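Chapter 6
Who Speaks, and for How Long?

Most civics books will tell you that a legislature is a place for debate. Be careful with that claim. In the session studied by Unnur Snorradóttir, members of the Clendton assembly put down 1,289 written questions to ministers. Only 412 got a reply before the session closed, and many of those replies said very little.

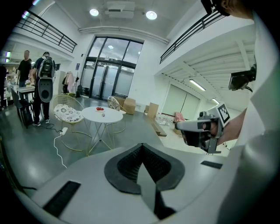 Defenders of the system say the right to ask is what matters. Perhaps. But a right to ask with no duty to answer is a thin sort of right – and the people who praise it most tend to be the ones being asked. Renzo Mancuso, who was clerk of the assembly for six years, thought question time was mostly theater.

This chapter looks at who sets the agenda, how speaking time is shared out, and what a small party can do when it holds few of the 80 seats. Read the official accounts in Section 6.2 with some doubt. They were written by the winning side.
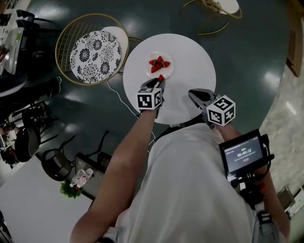

Fig. 6.1 A strawberry held beside a small plate of halved and whole strawberries.

Before you go on, write down what you think a speaker of the house is for. You will need your answer in Section 6.4.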